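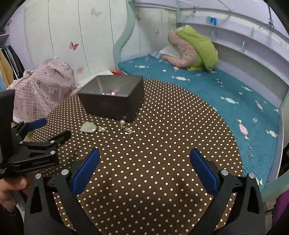 Jewelry check before packing away: my September list, with comments

I do this twice a year, once in September and once when the heavy coats go back in the closet. It started as five lines on the back of an envelope and it has grown a bit! Mateja Nikolaidis asked me to type it up for the swap group, so I've left my comments in. Skip them if you only want the list.

SETTING UP

1. Cloth on the table. Done.
The brown one with the cream polka dots. I know, I know, hunting for a tiny bead on polka dots sounds like a terrible idea, and a plain cloth would be smarter. But it has a bit of grip and things don't skate off a round table the way they do on bare wood. If you have a plain one, use that.

2. Drain plugs in, vacuum put away. Done.
I once vacuumed in the middle of a sort. Never again.

3. Box open on the table, everything small kept close to it. Done.
Mine is the black one with the sloping sides. I like the pieces I'm checking right in front of it, so they have a short trip back in. The pink and red bits stay in the bottom until I've finished with the pearly ones – one kind at a time or I lose my place.

4. Good light, and glasses on. Done, after a search for the glasses.

PEARL-TOPPED PIECES

5. Does the pearl turn or wobble when you hold the metal still? One does, slightly.
Set it aside for gluing. Don't wear it "just this once," that's how I lost the last one at a wedding.

6. Any peeling on the pearl coating? No.
Run a fingernail around very lightly. If it catches, stop and look. Fake pearls flake from the hole outward, so check where the bead meets the metal.

7. Gold-colored parts: green marks, rough spots, bare patches? A little dullness on one, nothing rough.
Wiped with a soft dry cloth. I don't use polish on anything plated, it takes the color off quicker than wearing it does.

8. Sharp ends? Checked by dragging each piece over an old pair of tights.
If it snags the tights it will snag a sweater (and probably an ear). No snags this time.

THE SPARKLY SILVER ONE

9. All the stones or sparkly bits tight? Yes, I think so.
Hold it by your ear and tap it gently. A rattle means something is loose. There's so much going on in that cluster that I always go over it twice, and I still wouldn't swear to it in court.

10. Lint and hair in the gaps? Yes, plenty.
Soft dry toothbrush, a baby one if you can get it. No water on anything glued.

11. Catching on its neighbors? Needs its own pouch.
I write this every time and then don't buy the pouch. Yeison Cusi sells little drawstring ones at the Fundance market and I've promised him I'll come by.

THE FLAT GREENISH-GREY PIECE

12. Chips or sharp edges? None I could feel.
It's the biggest thing that comes out of the box and the one most likely to scratch the others, so it should go back first, at the bottom, with a scrap of felt over it. I put it back last in spring and heard a crunch. Nothing broken – lucky.

13. Keep or pass on? Keep. It isn't really jewelry, but it lives with the jewelry and that's that.

THE BOX ITSELF

14. Inside wiped and fully dry before anything goes back? To do.
Take everything out first, including the tiny stuff. Tip it over the cloth, never over the sink. Shiny insides show every fingerprint, so you'll know if you missed a spot.

15. Corners and rim: anything cracked or rough? To do, after the wipe.

16. Storage spot checked: dry, away from the radiator, too high for small hands? Yes, top shelf.
If you have kids or grandkids visiting, this is the one line I'd ask you not to skip. Beads and pearls go straight into mouths. Cats are no better.

BEFORE YOU FOLD THE CLOTH

17. Look over the whole cloth with a flashlight held low, then run a flat hand across it. To do.
Little things throw a shadow when the light comes in sideways, and your palm finds what your eyes took for a dot.

18. Shake the cloth over the bathtub, plug in.

Left over from this round: glue the wobbly pearl, buy the pouch, find the felt. I give the glue 15 hours even if the tube says less. Mateja wants to know which glue I like, so I'll look at the tube tonight and tell her.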